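Sitting Still with Other People: A Conversation About Contemplative Practice

6 April 2022

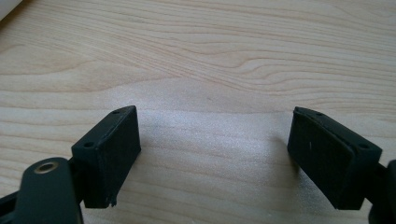 She had asked me to come at the end of the morning sitting, when the kettle would be on and she'd have a good hour to talk, and as it happened we talked for a good deal longer than that. She has been leading a contemplative group in Dokby for most of her adult life, and she asked me at the start to leave her name out of this. "It isn't modesty," she said. "If you put my name in, people will come to see me, and then they'll be disappointed, and then I'll have to make them tea anyway."

I had been wanting to talk with her for a long while. Many readers of these pages have come to meditation on their own, through a book or a recording, and have built up a private practice that serves them well enough until one day it doesn't. Her whole working life has been with people at that point. I asked how she had started, and she laughed and said she had started very badly.

"I was one of those people who read everything," she told me. "I had a shelf of the mystics, Christian and Sufi and Hindu and whatever else I could find secondhand, and I could have told you what all of them said about silence. I had never sat quietly for ten minutes in my life. A friend took me along to the old reading circle on El Sherbiny street, and an older woman there asked me, very kindly, what I did in the mornings. I told her I read. She said, 'And when you put the book down?' I had no answer at all. I was quite cross about it, to tell you the truth, and I stayed cross for a week."

That circle, which everyone simply called the El Sherbiny after the street, met for many years over a shop that sold lamps. It had no creed, and people of several religions came, along with a fair number who had none. They read a short passage aloud, sat together in silence, and went home. When it finally closed, a few of the members carried on in Dokby, and that's the group she leads now, though she dislikes the word "lead" and prefers to say that she opens the door and watches the clock.

I asked her what difference it makes to sit with others, since the silence would seem to be the same silence wherever you are. She thought about this one for quite a time before she spoke.

"At home I can get up," she said at last. "I can decide that today is a short day. I can remember something in the oven. With other people in the room I stay where I am, and after a while I see what it was I wanted to get away from. Usually it's very small. It might be a letter I haven't answered, or something sharp I said to my sister. I used to think the spiritual life would be full of large things, and for me it has been mostly letters and my sister."

She is careful about claims. Over the years she has met people who told her of lights and voices and great waves of peace, and she doesn't doubt them, but neither does she encourage anyone to go looking. "If it comes, say thank you, and sit down again the next day. If it doesn't come, do the same. I've had one or two things happen to me that I couldn't explain, and I've never told a soul about them, and I'm not going to tell you either!"

We talked for some time about the retreat house at Zommont, where she goes every February and where, if I understood her correctly, she did most of her real learning. It is a plain place, with long corridors and thick soup, and in winter the road up to it is sometimes closed. The first time she went, she had expected to be taught something. There were two talks in the entire stay, both short, and the rest was silence and washing up.

"I went home furious again," she said. "You'll notice a pattern. I had paid for a week of wisdom and I had been given a dishcloth. But then back at home I was washing my own dishes, and I realized I was just washing them. I wasn't composing a speech to anybody. It lasted for maybe one plate. I booked again the same evening."

I wondered whether all this might sound rather dry to a newcomer, and I said so. She agreed that it might. She told me that the group's little newsletter, Fliker, once ran a long series of letters on exactly this question, with some members wanting more teaching, more study, a speaker now and then, and others wanting nothing touched. There are 491 names on the mailing list these days, scattered all over, far more than ever come through the door, and she suspects that a good many of them are the readers and not the sitters. She has a soft spot for them.

"I was a reader, so how could I mind? Reading got me to the stairs. I still read every night. What I'd say to somebody with a full shelf is pick one page. Take one page that you love and stay with it for a month. Let it get boring. When it's boring you may find you have stopped admiring it and it has started to work on you a little."

Her own page, she said, has changed several times. For years it was a psalm. Then it was a few lines of Persian poetry in a translation she admits is not a good one. At present it's a prayer her grandmother used to say over bread, which she had forgotten completely until it came back to her one morning in the middle of a sitting – "with the tune and everything."

We came around in the end to the matter of doubt, as these conversations often do. I asked if she had ever thought of giving it up. Oh, many times, she said, and once she did, for the better part of a year, after a death in the family. She couldn't bear the quiet. She gardened instead, and walked, and was short with people. No one from the group pressed her to return. Someone left a jar of plums on her step, and later on another jar, with no note on either.

"So I took the jars back," she said. "You have to return a jar. And they were just about to start, and there was a chair, so I sat in it."

The Dokby group still meets in the mornings and is open to anyone. There's no fee, and you needn't bring anything or believe anything in particular. She asked me to mention that the stairs are steep, and that the side door sticks in damp weather and wants a good push.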